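Cable station going to the arm, anyone else been through this?
3 min read
Last updated: June

benchrat_riet
So the Storkville shop is handing our cable bench to a robot arm. I've been there 11 years, mostly sorting and coiling cords for Drernier, and as of this month my job is "cell attendant." Same pay, but my hands don't do much anymore and I don't know how I feel about it. Anybody?

hbakker
Went through it at Trekville. My wrists quit hurting after almost 3 months and I would not go back. Take the title and push for training, in writing.

plugandpray
Easy to say if you kept your spot. We had 2 benches and now we have one, and the people from the other one are on nights in packing.

hbakker
Fair. We didn't lose anyone but I know that's luck.

benchrat_riet
Nobody's been moved here yet. What bugs me more is the talking. Four of us used to stand at that bench and gab all morning — now I'm by myself with a screen and a stop button.

Betancur_2nd_shift
Does it do the work OK though? Ours hated anything floppy. Boxes all day long, no problem, but give it a cord and you'd be over there every few minutes.

benchrat_riet
Depends on the cord! A thin black one with a bit of a bend in it, lying on the wood with the fingers open on either side, is the kind of thing I watch all day.
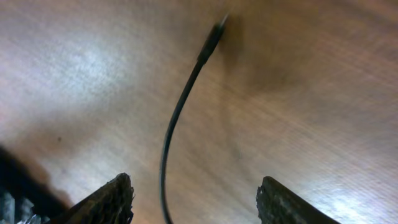 And I catch myself wanting to reach in and do it, which I'm obviously not allowed to. Riet Brouwer, professional watcher. They want 1000 cords a shift out of the cell by fall and I'm the one who has to explain it if we miss.

plugandpray
See, that's the part I'd fight. You don't set the speed so why is the number yours?

hbakker
Agree with plug for once. Ask who owns the target before you sign anything.

benchrat_riet
OK, asking tomorrow. Will post what they say.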